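Programa Unano de deshabituación tabáquica
Informe de avance para la Fundación Hasside
Agosto de 2024

Estimada Eleni Kadrić:

La buena noticia es que el programa sigue vivo. La menos buena es que la impresora del centro de salud también, y continúa tragándose los cuestionarios de seguimiento de dos en dos.

Desde enero hemos atendido a 29 personas en el grupo presencial. De ellas, 20 siguen viniendo, una cifra que en este oficio se celebra en voz baja. Dos abandonaron en la segunda sesión tras explicarnos que fumaban por culpa del estrés que les causaba dejar de fumar. Les hemos guardado la silla.

La línea telefónica ha recibido 1031 llamadas. Una parte nada despreciable preguntaba por el horario de la farmacia, y ya contestamos a eso con bastante soltura. Las demás se concentran a última hora de la tarde, después de la cena, y por eso pedimos ampliar el turno hasta las diez.

En cuanto al gasto, los parches y chicles de nicotina se han llevado 1541 euros, dentro de lo previsto. La partida de cartelería está intacta: la imprenta Zistico nos envió los carteles con la palabra «tabaco» escrita con uve y no hemos querido pagarlos.

Queda pendiente la formación de enfermería, que Krešimir Tomić retomará en cuanto le asignen un aula con enchufes. También falta cerrar el protocolo para pacientes que toman antidepresivos; el borrador está en farmacia, donde lo leen con calma.

Para el próximo periodo solicitamos mantener la dotación y, si cabe, una impresora.

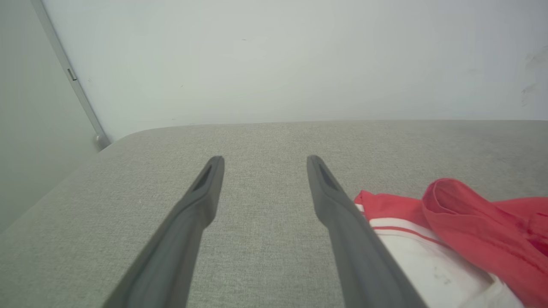 Radomir Stojanovska
Coordinador del programa Unano
Enfermero comunitario. Exfumador, con recaída documentada. Atiende consultas sobre este informe por las mañanas.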